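October, backtest notebook, desk copy

Kudutance rerun on the four years of hourly bars. Same signal as before: fade the opening gap if the first two bars fail to extend it. Sverre Ljungberg wanted the stop moved from the session low to a fixed 7 ticks, on the theory that the session low is where everybody else's stop lives. Fine. Moved it.

Result: fewer big losers, many more small ones, and the equity curve now looks like a staircase somebody gave up on. Commission ate most of the improvement. At zero cost we are geniuses.

Found one bug while I was in there. The gap was being measured from the last traded price and not from settlement, so on thin contracts (Gultach, mainly) we were fading gaps that didn't exist. Over half of the Gultach trades vanish once that's fixed. So do the Gultach profits. I had grown fond of them.

Helge Bråten asks whether to drop the late-session filter. I'd keep it for now — it costs us 2 decent trades and saves us from a long string of awful ones in the final hour. He can argue with me after he has read the trade list, all of it.
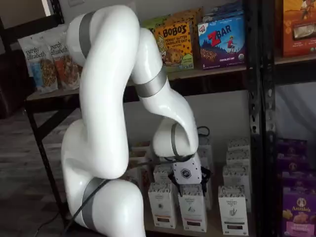 The gripper, the arm and the shelves.
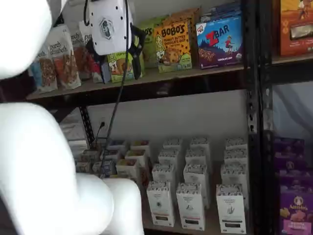

Still to do:

- rerun Stemeck with settlement prices, same stop
- slippage at 1 tick, then at 2, before anyone gets excited
- split the Sultana set by volatility; 6 buckets was too many last time, try 4
- ask Sverre where the 7 came from. He said "experience," so probably a spreadsheet

Leaving the old results in the folder under their old name. Do not quote them.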